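27th January

Equipment planning for Nimri, second pass. The December list was put together in a hurry before the break and half of it no longer matches what we do, so I'm going line by line and writing down what I want to ask for and why. The numbers go in the budget sheet. These are the notes behind it.

Hand-held grippers first. The request in December was for two more complete pairs from Stirnetar. I had put that down because we lost most of an afternoon when a left unit stopped reporting its opening width, and it seemed obvious that we needed more units. Went back through the fault log this morning. Most of the entries are not about the unit at all. They are cable faults, loose finger screws, or a mount that shifted and had to be calibrated again. A full spare pair would have covered all of them, but so would a drawer of small parts and somebody who knows where the drawer is.

Revised ask:
- one complete pair, kept at Vakholm as a swap set, calibrated and ready
- printed fingers, a batch of left and right, same dark green as the current ones if the shop still has the filament (otherwise all sets get changed over together, I don't want mixed colors in the data)
- screws for the fingers, a full box
- cables, see further down

Checked finger opening and the view from the gripper before the session, jaws wide over the bare surface. Both fingers come into view at close to the same height, so I left the mount alone.

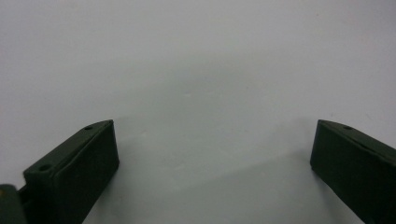
Can the fingers be left out of the Stirnetar order and made in our own shop?

The drawings came with the first order and the shop at Vakholm has made them before, so we make our own and order only the bodies and mounts. The shop wants five working days' notice for a batch and charges material to the project, so it goes under consumables and needs no purchase request. What we can't make is the linkage behind the finger. If one of those wears out the body goes back to Stirnetar.

I asked Stirnetar about turnaround on a returned body. The reply was three weeks, plus shipping both ways on our account. That is the real argument for the swap set, more than the fault count. With a unit gone for three weeks and no spare we would have a station doing single-handed tasks only, and Nimri has hardly any of those left on the plan.

Calibration board: the one we have is warped at a corner. Put a new one on the list, rigid backing this time. Cheap. Should have been done last year.

Table coverings. We have been using whatever white sheet was clean. It works, but it shifts if a task involves any pulling, and then the start position is off and the recording gets flagged. Two options, a clamped sheet or a fitted top cut to the table. Got a price for the fitted top and it's fine for one table but not for all three stations. Going with clamps for now. If the review later on says table movement is still a main cause of rejects, the fitted tops go in the next round.

Props are a bigger line than I expected. Snack packets in particular. They crease after a while and the creased ones don't stack or feed the same way, so we keep buying fresh. Put them down as a monthly amount under consumables and stop claiming them one receipt at a time. Dispensers last longer but I'd like a spare of each type we use, bought at the same time, because the shops change models and a replacement bought later is never quite the same shape.

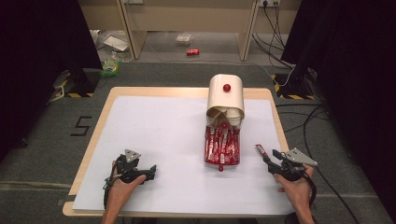

Cables and floor routing deserve their own line, and in December I had them buried under "misc". Cekby quoted for two things: longer gripper cables with a proper strain relief, and an overhead boom to carry them. The boom is expensive and needs the ceiling looked at by the building people. At the dispenser station each gripper trails its own black cable, and the ones on the right run in loops over the carpet by the striped stand base and out past the table. Somebody is going to put a foot through that. Low cable covers along the right side and a hook on each stand would deal with most of it for a small part of the boom price. So: covers and hooks now, boom as a separate request with its own justification – and only if we add another station.

Longer cables yes, but ask Cekby whether the strain relief fits the connector we already have. The quote doesn't say. If it means changing the connector on every unit, then it should wait until the swap set arrives and we can rotate units through one at a time.

Stands are fine. Curtains are fine. No money needed there.

Storage. The recordings share on the Vakholm server is almost full again. Not strictly equipment but it comes out of the same pot, so I need a figure from IT before I can close the sheet. Until then I've put a placeholder row in with no amount. Please don't fill it in with a guess.

Things I took off the list:
- second full gripper pair (see top)
- tablet for the operator prompts, the old one does the job
- powered lift table. Nice to have, no task on the plan uses it
- extra lights. The last complaint about lighting was a dead tube and facilities replaced it

Order in which I'd spend if we only get part of what we ask for: swap pair, finger batch and screws, cable covers, calibration board, longer cables, props spare set. The boom sits outside that list.

Open items
- Cekby: connector question, and how long the quote stands
- Stirnetar: does the price for one pair include the mounts, the old invoice had them as a separate row
- IT: storage figure
- shop: filament color, and whether they can fit the batch in before the next block of sessions
- me: move the packets to the consumables code, check that the code still exists

Sheet is saved next to the December one. I've kept the old rows and grayed them out.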